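Teaching a machine to sort the rubbish

Jalldale - Feb 19, 2021

The arm does nothing by itself on the first morning. Lavanya Joseph stands at the controls with a handle in each fist, and when she closes her right hand the gripper closes too. She moves it over a can, lowers it, squeezes, lifts, and lets go above a basket. Then she does it again.

Joseph runs the teaching sessions at Nastidel, a small firm that wants to put robot arms into recycling depots. Her team writes very few rules for the robot. They steer it through the job by remote control, record every movement of the joints along with the camera pictures, and train a program called Drorneo on the results. For the sorting job they plan to collect 3000 runs by June. So far they have 2000.

"The first hundred or so are rubbish, if you'll forgive me," she says. "You overshoot, you drop things. You have to learn the arm before the arm can learn anything from you."

A good operator can keep going for 21 minutes before the wrists begin to ache, and the rota is built on that. There are 2 operators to a shift, one steering and one resetting the table between runs.

What goes on the table

Resetting is the duller half of the work, and Hiu-tung Yu thinks it matters more. Crushed cans are put out as well as bottles, and they are laid down at different angles. If everything stood upright in the same place, Yu says, the robot would learn the place and ignore the object.

Yu also insists on handwritten signs for the baskets. Printed ones looked tidier, but people kept misreading them from the controls.

The small clear bottles are awkward to grip and get extra practice. Glass has a basket of its own, marked simply BOTTLE, with PLASTIC in the middle and CAN on the other side. 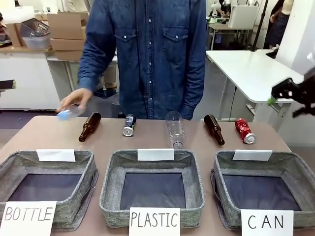

Letting go of the controls

Once a week the team lets Drorneo try the job alone. Joseph keeps a hand near the stop button. Cans go well. Clear plastic is still a problem - the cameras struggle with reflections, and the gripper sometimes shuts on air beside the bottle.

When that happens she takes over, steers the arm back to the bottle and finishes the pick. The correction is saved with the other runs. A depot in Lo has agreed to take the first arm on trial, and Yu has already asked them for a sack of their dirtiest cans.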